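台所の窓から入る光と、手もとの明るさ
生活環境デザイン演習 報告書
第2班　カーレイン・クラエス、アンバー・クラエス、ウィリー・フェルベーケ
指導　イルセ・ヘールツ先生
2025年7月8日提出 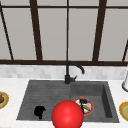 1. なぜこのテーマを選んだか

わたしたちの班が調べたのは、家の台所で昼間にどれくらい照明なしで作業できるか、ということです。きっかけは、アンバーが祖母の家で夕食を手伝ったときに「まだ外は明るいのに、まな板の上だけ暗い」と感じたことでした。たったそれだけの気づきだったのに、班で話してみたら全員に似た経験があって、その日のうちにテーマが決まりました（演習の初回でこんなに早く決まった班はほかになかったそうです！）。昼の光だけで台所に立つ気持ちよさは、数字にできるのでしょうか。冒頭の図のように、水栓の上に大きな窓があり、こげ茶の太い縦桟で何枚にも区切られている台所を考えると、窓は十分に大きくても、桟の影がどこに落ちるのか、窓の下の白や薄い灰色のタイルがどれだけ光を返してくれるのか、気になることが次々に出てきます。調べれば調べるほど面白くなり、最後は予定になかった模型まで作ってしまいました。

2. 調べたこと

問いは次の二つにしぼりました。
・窓の桟の太さは、手もとの明るさにどのくらい影響するか
・壁の仕上げの色を変えると、窓から離れた場所の明るさは変わるか

はじめは窓の向きや庭の木の影響も入れるつもりでしたが、ヘールツ先生に「一学期で全部はできません。二つにしなさい」と言われ、泣く泣く外しました。今思えば本当にありがたい助言で、二つでも時間はぎりぎりでした。

3. 方法

3.1 訪問調査
12月に、リルタウ地区の住宅で台所の明るさを測らせてもらいました。測定点は、流しの前、調理台の中央、窓からいちばん遠い調理台の端の3点です。照明を全部消し、照度計を台の上に水平に置いて読みます。測定者が光をさえぎらないように、読むときは必ずしゃがむことにしました。このやり方はウィリーの発案で、最初の一軒では何度もひざを引き出しにぶつけていましたが、慣れるととても安定した値がとれます。

冬を選んだのは、一年のうちで条件がいちばん厳しいからです。冬に足りていれば、夏はまず心配いりません。ただし曇りの日が続き、直射日光のある日のデータはほとんどとれませんでした。この点は6章でもう一度書きます。

住んでいる方には、短い聞き取りもお願いしました。「何時ごろから電気をつけますか」「台所で細かい作業をするのはどこですか」など、答えやすい質問ばかりです。ところが話しはじめると皆さん止まらないのです。豆の筋を取るのは必ず窓ぎわ、針に糸を通すのも居間ではなく台所、という話を聞いているだけで、窓辺がどれだけ大事な場所なのかがよくわかりました。

3.2 模型実験
訪問調査だけでは、窓の大きさも壁の色も家ごとにばらばらで、何が効いているのか分けられません。そこで、縮尺10分の1の台所模型を厚紙で作りました。窓の部分は差しかえ式で、桟は「なし」「細い」「太い」の3種類、壁は「白」「薄い灰色」「濃い緑」の3種類です。組み合わせると9通りになります。

光源は、校舎の北側にある大きな窓です。空の明るさは刻々と変わるので、模型の外側にも照度計を一台置き、外の値に対する中の値の割合で比べました。この方法は、模型工房クキディッツのワウテル・ネイス氏に相談に行ったときに教わったものです。ネイス氏には厚紙の継ぎ目から漏れる光のふさぎ方まで見ていただきました。黒い布テープを外側から貼るだけで値がぴたりと落ち着いたときは、班の全員で声を上げました。

4. 結果

4.1 訪問調査
曇りの日の流しの前では、いちばん明るい家で300ルクスありました。野菜を切るくらいなら、わたしたちにはまったく不自由のない明るさです。一方、同じ家でも窓からいちばん遠い端では50ルクスしかなく、包丁を使うのは少しこわいと感じました。わずか数歩の間でこんなに差があるとは、測る前はだれも予想していませんでした。

さらに面白かったのは、聞き取りとのつながりです。遠い端が暗い家ほど、そこは電子レンジや米びつの置き場になっていて、作業には使われていません。明るさが物の置き場所を決めているようなのです。住んでいる方にそう話すと「考えたことはなかったけれど、そのとおりだ」と驚かれました。

4.2 模型実験
桟については、太いものを入れると、なしの場合にくらべて流しの前の値がはっきり下がりました。ここまでは予想どおりです。しかし細い桟では、なしの場合との差がほとんど出ませんでした。カーレインは「桟があるだけで暗くなる」と考えていたので、最初は測りまちがいだと思い、同じ測定を三回くり返しましたが、結果は同じでした。

壁の色の効果は、期待していた以上でした。窓から遠い端の値は、濃い緑の壁を40とすると白い壁では59になります。窓にはまったく手をつけず、壁を白くするだけでこれだけ変わるのです。薄い灰色はその中間で、白のほうに近い値でした。流しの前では壁の色による差は小さく、窓の光を直接受ける場所では壁からの反射があまり目立たないことがわかります。

5. 考察

二つの問いへの答えをつなげると、台所の明るさは窓のそばと奥とで分けて考えるのがよさそうです。窓のそばでは桟の太さが、奥では壁の仕上げが効いてきます。古い家で窓を取りかえるのは大がかりですが、壁の色を変えるのはずっと手軽です。借りている部屋でも、調理台の奥に白い板を一枚立てるくらいならできます。アンバーはさっそく祖母の家で試し、夕方に電気をつける時刻が前より遅くなったと報告してくれました（記録をとっていないので結果には入れていませんが、うれしい報告でした）。

太い桟にも、よいところはあります。訪問先のひとつで、桟の影が調理台に縞になって落ちるのを見て、住んでいる方が「この縞で時間がわかる」と教えてくれました。晴れた日の午後、縞が流しの縁に届いたらお茶の時間なのだそうです。照度計には表れない窓の値打ちで、わたしたちはこの話が大好きです。

また、発表練習のときに別の班から、白いつやのある壁はまぶしくないのかという質問を受けました。今回の模型はつやのない紙だけで作っているので、答えられませんでした。つやのあるタイルでは、光が一方向に強く返って見えにくくなる場所が出るかもしれません。ぜひ続きをやってみたいところです。

6. 反省点

・晴れの日のデータが足りません。曇りの結果をそのまま晴れの日にあてはめることはできません。
・模型の中に家具や人を入れていません。実際には、流しの前に立つ人の体が光をかなりさえぎると思われます。
・壁の色だけを変え、天井と床は白い紙のままにしました。床の色も効いている可能性があります。
・照度計が二台とも同じ値を示すか確かめたのが、実験の二日目になってからでした。幸い差はわずかでしたが、最初にやるべきことでした。

7. 役割分担

訪問の依頼と聞き取りはアンバー、測定と記録はウィリー、模型の製作と図表はカーレインが担当しました。文章は三人で書き、章ごとに交代で読み直しています。4章は書き直しがいちばん多く、表の並べ方だけで一晩話し合いました。

8. 謝辞

寒い時期に台所の電気を消して待っていてくださったリルタウ地区の皆さん、模型の作り方を根気よく教えてくださったワウテル・ネイス氏、途中で何度も原稿を読んでくださったイルセ・ヘールツ先生に、心からお礼を申し上げます。模型は学期末まで演習室の棚に置いてあります。窓も壁も自由に差しかえられますので、興味のある方はどうぞのぞいてみてください！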